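Brurwood Exhibitor Services Manual
Section 4: Booth Set-Up, Registration and Data Room Access

Applies to all exhibitors, sponsors and prospect sellers at the Brurwood Energy Expo. Revision issued 2/8/24. Earlier copies of this section should be discarded.

4.1 Before you begin

Exhibiting companies must hold a signed space agreement and a paid invoice before any material is moved onto the show floor. The primary contact named in the agreement is the only person who may change booth details, order utilities or release badges. If the primary contact has changed, update the company profile in the Exhibitor Portal first. Requests received from any other address will be returned without action.

Have the following ready:

Your booth number and order number
Names and e-mail addresses of all booth staff
A current certificate of insurance
Lease or acreage maps, if you are offering prospects for sale
Your Data Room reservation code, if one was issued

4.2 Registering booth staff

1. Sign in to the Exhibitor Portal and select Badges.
2. Enter each staff member's name as it appears on government identification.
3. Choose Full Conference or Exhibit Hall Only. Exhibit Hall Only badges do not admit the holder to the opening luncheon or the minerals and royalties forum.
4. Select Submit. A confirmation is sent to the primary contact.
5. Print the confirmation and bring it to the Exhibitor Desk in the Vanags Lobby.

Each standard booth includes 4 full badges. Further badges may be bought at the member rate until pre-registration closes, and at the on-site rate after that.

NOTE: Badges are not transferable. A name may be replaced once without charge. Later replacements are billed as new badges.

4.3 Move-in

Move-in is by assigned time only. Your time appears on the dock pass and cannot be exchanged with another exhibitor.

1. Report to the marshaling yard on the Mudwood side of the center. Do not drive directly to the dock.
2. Show the dock pass and certificate of insurance at the gate.
3. Wait for the yard attendant to release your vehicle.
4. Unload at the door printed on the pass. Drivers must stay with their vehicles.
5. Move empty vehicles to general parking before you start to assemble the booth.

Hand-carried items may be brought in through the Vanags Lobby at any time during move-in hours. Two-wheel carts are allowed. Flatbeds, pallet jacks and powered lifts must be operated by the official contractor.

CAUTION: Core samples, drill bits and other heavy display pieces must be declared on the freight form. Undeclared pieces will be held at the dock until the floor load has been checked.

CAUTION: Crude oil, condensate, drilling fluid and pressurized cylinders may not be displayed in any quantity. Sealed replicas are permitted with written approval.

4.4 Assembling a standard booth

Standard booths are supplied with back drape, side drape, one draped table, 2 chairs and an identification sign. Carpet and electrical service are ordered separately.

1. Check the booth number on the sign against your order.
2. Confirm that the furniture supplied matches the packing slip left on the table.
3. Place tall displays against the back drape only. Displays in the front half of the booth must not block the view into neighboring booths.
4. Route all cables along the back or side line and cover them with approved floor tape.
5. Hang maps from the hooks provided. Pins, staples and adhesive strips may not be used on drape.
6. Have the floor manager inspect the booth and initial your set-up card.

Booths that have not been inspected when move-in closes will be treated as unoccupied and may be reassigned — no refund is due in that case.

NOTE: Large-format map printing is available at the business center, Room 234. Files should be sent as PDF, with fonts embedded. Same-day printing is not guaranteed.

4.5 Prospect listings

Companies marketing prospects must submit each one for the printed directory and the on-site search stations.

1. In the Portal, select Prospects, then Add New.
2. Enter the basin, county and state. Offshore prospects use block numbers instead of county.
3. State the working interest and net revenue interest offered.
4. Attach a one-page summary. Do not include reserve estimates unless they have been signed by a qualified engineer.
5. Select Publish.

Listings may be edited until the directory goes to press in March. After that, changes appear only on the search stations. The organizer does not verify ownership, title or technical claims and is not a party to any transaction.

4.6 Using the Ament Data Rooms

The Ament Data Rooms are private rooms for reviewing seismic, well logs and title files with interested buyers. They are booked by the session.

1. Present your reservation code at the Data Room counter.
2. Sign the key log and collect the room key.
3. Connect workstations to the wired network. Wireless service in these rooms is suitable for e-mail only.
4. Ask every visitor to sign a confidentiality agreement before files are opened. Blank copies are kept at the counter, but exhibitors are advised to bring their own.
5. At the end of the session, remove all papers and storage devices, and return the key.

Rooms not claimed at the start of the session are released to the waiting list. For help during show hours, dial 815 from any house phone.
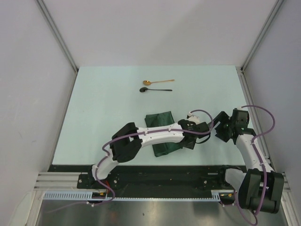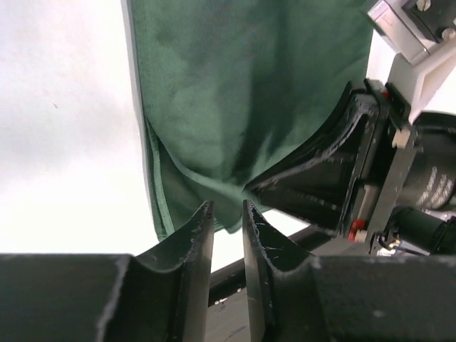 Both views: dark green cloth.

4.7 Move-out

Dismantling may not begin before the closing announcement. Outbound freight requires a completed bill of lading for each shipment, handed to the Exhibitor Desk in person. Freight left on the floor without paperwork will be returned to the contractor's warehouse at the exhibitor's expense.

Continue to Section 5: Utilities and Internet Orders.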